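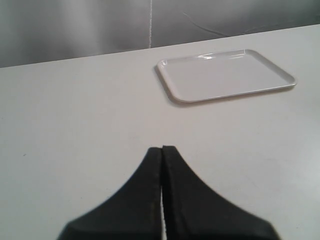

*Tischplatte in Hellgrau, Tag der offenen Tür bei Tichý*

Notizen Werksbesuch Tichý, 27. Juli 2018. Schnell runtergeschrieben im Zug, bitte keine Romane erwarten.

Anreise erst mal Katastrophe. Anschluss in Kivska verpasst, der Bus zum Gewerbegebiet fährt in den Ferien nur noch selten, also zu Fuß. 29 Grad, kein Schatten, Straße ohne Gehweg. Wer nächstes Mal hinfährt: Taxi vorher bestellen, am Bahnhof steht keins.

Anmeldung am Tor dann problemlos. Besucherschild, Gehörschutz, Warnweste. Meine hatte einen kaputten Klettverschluss und ist dauernd aufgegangen. Gruppe von 15 Leuten, die meisten Händler, ein paar Schulträger, ein älteres Ehepaar aus dem Ort, das einfach mal sehen wollte, was da drin eigentlich gemacht wird. Die beiden haben die besten Fragen gestellt.

## Zuschnitt

Laut. Führung kaum zu verstehen, hinten gar nicht. Mitbekommen habe ich: Rohplatten kommen fertig beschichtet von Drarex, bei Tichý wird nur noch zugeschnitten, gebohrt und bekantet. Vor ein paar Jahren haben sie noch selbst beschichtet, war wohl zu teuer. Verschnitt geht teils in kleine Formate (Beistelltische, Regalböden), der Rest wird abgeholt. Wohin, konnte keiner sagen.

Bis zu 500 Platten am Tag, wenn alles läuft. Am Besuchstag lief nur eine Linie, Sommerbesetzung.

## Kanten

Der interessanteste Teil für uns. Unsere alten Lesesaaltische gehen ja alle an der Kante kaputt, nie in der Fläche. Habe das angesprochen und bekam zwei Muster in die Hand: eins mit der normalen Kante, eins mit der dickeren, stärker gerundeten. Die dickere fühlt sich deutlich besser an, Unterarm liegt angenehmer auf. Aufpreis -- angeblich überschaubar, Zahlen wollte man vor der Gruppe nicht nennen. Kommt schriftlich.

Nachteil: Die runde Kante gibt es nicht in allen Farben. Hellgrau ja, Weiß ja, das Blau, das wir für die Kinderecke wollten, nein. Oder nur als Sonderauftrag mit langer Wartezeit.

## Gestelle

Kommen komplett von Cludach, werden nur montiert. Wackeltest selbst gemacht: das Vierfußgestell steht sehr ordentlich, die klappbare Variante fand ich enttäuschend. Federt nach, wenn man sich aufstützt. Für den Veranstaltungsraum vieleicht ok, für den Lesesaal bitte nicht. Stellfüße lassen sich von Hand drehen, ohne Werkzeug. Gut bei unserem schiefen Boden im Altbau.

Rollen auf Wunsch, aber nur zwei davon feststellbar. Warum auch immer.

## Ausstellungsraum

Zum Glück klimatisiert. Kaffee, Wasser, belegte Brote, die Käsebrote waren als erste weg. Farbfächer durfte man mitnehmen, habe zwei eingesteckt, liegen ab morgen im Büro im oberen Fach.

Zum Hellgrau: mein Favorit. Weiß blendet unter unseren Lampen, das hatten wir schon bei den Probetischen im März, da kamen die Beschwerden ja reihenweise. Das dunkle Grau sieht im Katalog schick aus, zeigt aber jeden Fingerabdruck. Habe mit dem Daumen draufgedrückt, Abdruck war nach dem Kaffee noch da. Holzdekor gab es auch, drei Sorten, keine davon schön.

Kratzfestigkeit: Jemand aus der Gruppe durfte mit dem Schlüssel über ein Reststück. Leichte Spur, ließ sich fast wegwischen. Kugelschreiber geht mit Spiritus ab, Filzstift nicht ganz. Dazu kein Merkblatt, die Dame am Stand will eins schicken.

## Preise, Lieferung

Nur das, was ich mitgeschrieben habe, ohne Gewähr:

- Lieferzeit Standardfarben: sieben Wochen, Sonderfarben "deutlich länger"
- Aufbau vor Ort kostet extra, Entsorgung der alten Tische auch
- Ersatzkanten kann man nachbestellen, einkleben muss aber die Firma
- Mustertisch zur Probe möglich, Rückgabe frei, Transport zahlen wir
- Mengenrabatt: Verhandlungssache, stand nirgends

Noch offen: Kabeldurchlass. Haben sie, aber nur mittig. Wir bräuchten ihn hinten rechts wegen der Bodendosen. Frage ist weitergegeben. Und die Höhe für die Rollstuhlplätze, das habe ich schlicht vergessen zu fragen, mache ich per Mail.

Rückweg dann doch mit dem Bus, fuhr am Nachmittag pünktlich. In Kivska noch Zeit für ein Eis gegenüber vom Bahnhof, Zitrone, sehr zu empfehlen.

Mein Vorschlag: einen Mustertisch in Hellgrau mit der runden Kante bestellen, Vierfußgestell, und nach den Ferien in den Lesesaal ans Fenster stellen. Klappgestell streichen. Quittungen für Fahrt und Mittagessen reiche ich nach, eine davon ist leider durchgeweicht (Wasserflasche im Rucksak).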